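발표 메모 (강연용, 넘길 때 보고 읽기)
양팔 작업 셀, 규칙은 어디까지 적어 둬야 할까

시작하면서

안녕하세요, 리나 타라우네(Lina Tarawneh)입니다. 마이크 잘 들리나요? 뒤쪽까지 괜찮으면 바로 갈게요. 원래 이 자리는 아닐 아차리(Anil Achari) 님이랑 둘이 하기로 했는데 일정이 안 맞아서 오늘은 저 혼자 떠듭니다. 대신 슬라이드 절반은 아닐 님이 만드셨으니까 예쁜 쪽은 그분 거, 글자 많은 쪽은 제 거라고 생각해 주세요.

저는 모른사이드(Mornside) 작업실에서 탁상형 로봇팔로 물건 잡고 옮기는 작업을 돌리고 있어요. 큰 산업용 로봇 얘기를 기대하셨다면 미안합니다! 펜스 치고 라이트 커튼 다는 얘기는 오늘 안 해요. 책상 위에 올라가는 작은 팔 두 개, 그걸 매일 켜고 끄는 사람들이 서로 뭘 약속해 둬야 하느냐, 그 얘기입니다.

(여기서 손 들어 보라고 하기: 작업 규칙이 문서로 있는 팀? 그 문서를 올해 열어 본 사람?)

왜 규칙을 다시 썼나

저희도 문서는 있었어요. 처음에 이사 무사(Issa Moussa) 님이 쓰신 12쪽짜리였고, 내용은 정말 좋았습니다. 문제는 길었다는 거죠. 새로 온 사람은 첫날 한 번 읽고, 그다음부터는 옆자리 사람한테 물어봅니다. 그런데 옆자리 사람마다 답이 조금씩 달라요. 누구는 시작 전에 팔을 꼭 홈 위치로 보내라 하고, 누구는 물건부터 놓으라 하고. 7월에 셀을 옮기면서 아예 한 장으로 줄이기로 했습니다. 항목은 4개만. 다섯 번째를 넣고 싶으면 하나를 빼야 해요. 이 규칙 때문에 회의가 꽤 길어졌습니다 (웃음 기다리기).

참고로 공식 표준을 대신하려는 건 전혀 아닙니다. 위험성 평가는 따로 하고요, 이 한 장은 그 결과를 매일 손이 움직이는 순서로 옮겨 적은 거예요. 표준 문서를 작업대 옆에 붙여 놓는다고 사람이 그대로 움직이지는 않더라고요.

규칙 1. 비상정지부터 눌러 본다

전원 넣고 제일 먼저 하는 일입니다. 눌러 보고, 팔에 힘이 빠지는지 보고, 풀고, 다시 켭니다. 작은 팔은 힘이 빠지면 그대로 툭 떨어지니까 한 손으로 받쳐 주세요. 파디 자베르(Fadi Jaber) 님이 이걸 점검표 맨 윗줄로 올리자고 하셨고, 반대한 사람이 없었어요. 회의 통틀어 제일 빨리 끝난 안건이었습니다.

규칙 2. 팔이 움직이는 동안 손은 레일 바깥

레일을 선으로 삼자는 얘기예요. 예전 문서에는 거리가 숫자로 적혀 있었는데, 자를 대 보는 사람이 없잖아요. 눈에 보이는 걸 경계로 잡으니까 훨씬 쉽습니다. 물건을 바로 세우고 싶어도, 그리퍼가 이상한 데를 집어도, 일단 정지하고 나서 손을 넣습니다. 저도 급하면 손부터 나가는 사람이라 이건 저한테 하는 말이기도 해요.

그리고 천이나 케이블 같은 것도 손이랑 똑같이 봅니다. 닦던 천은 시작 전에 치우고, 케이블은 팔을 끝까지 뻗었을 때도 여유가 있는지 한 번 움직여 보고요.

규칙 3. 두 팔이 같은 물건에 갈 때는 순서를 정한다

오늘 제가 제일 하고 싶은 얘기입니다. 팔이 하나일 때는 없던 문제예요. 포장된 상자 하나를 두 팔이 양쪽에서 다룬다고 해 보죠. 왼쪽 그리퍼는 상자 왼쪽 끝에 바짝 붙어 있고, 오른쪽은 손가락을 벌린 채 상자 오른쪽에 와 있어요. 이럴 때 누가 먼저 닫느냐, 그걸 시작 전에 말로 정해 둡니다.

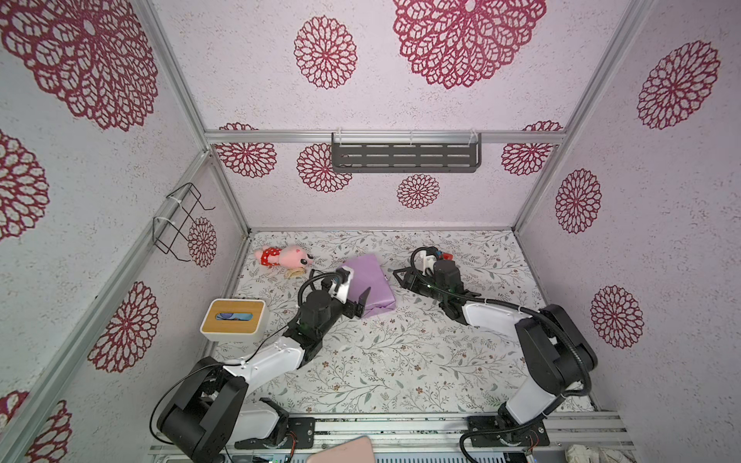

규칙 4. 배경과 소품은 기록하고 나서 바꾼다

이건 안전보다는 재현성 쪽이에요. 벽 무늬, 바닥 천, 옆에 놓인 물건, 이런 게 바뀌면 카메라가 보는 게 바뀝니다. 바꾸는 건 얼마든지 괜찮아요. 오히려 다양하게 바꾸라고 권합니다. 다만 바꾸기 전에 한 줄 적자는 거죠. 날짜, 바꾼 것, 이름. 끝이에요. 아파프 나사르(Afaf Nassar) 님이 공유 시트를 만들어 주셨는데 칸이 딱 그만큼입니다. 칸을 더 만들면 아무도 안 채운다고 하셨고, 저는 전적으로 동의합니다.

인형 하나 옆으로 밀어 놓은 것도 적나요? 이 질문 정말 많이 받아요. 저희는 작업 대상이 아닌 물건은 넣고 뺄 때만 적고, 위치까지는 안 적습니다. 이건 팀마다 다르게 정하셔도 돼요. 대신 정한 걸 종이에 써 두세요.

잘 안 된 것들

자랑만 하면 재미없으니까요. 규칙 3은 한동안 잘 안 지켜졌습니다. 혼자 작업할 때는 말로 정할 상대가 없거든요. 그래서 지금은 혼자여도 소리 내서 말해요, "왼쪽 먼저". 처음엔 좀 민망한데 금방 익숙해집니다. 클렐트콤(Cleltcombe) 쪽 팀은 순서를 설정 파일에 적는 방식으로 바꿨다고 해요. 그쪽이 더 깔끔할 수도 있는데 저희는 아직 안 해 봤습니다.

규칙 1은 반대로 너무 잘 지켜져서, 눌러 보고 푸는 걸 잊은 채 팔이 안 켜진다고 저를 부르는 분들이 계세요. 그래서 점검표에 "풀기"를 따로 한 칸 뺐습니다.

질문 받기

(시간 남으면) 한 장짜리 원본이 필요하신 분은 끝나고 저한테 오시면 드릴게요. 이름만 바꿔서 쓰셔도 되고 마음대로 고치셔도 됩니다. 고치신 버전은 저한테도 꼭 보내 주세요!

(시간 없으면) 바로 다음 발표자분께 마이크 넘기기. 물병 챙길 것.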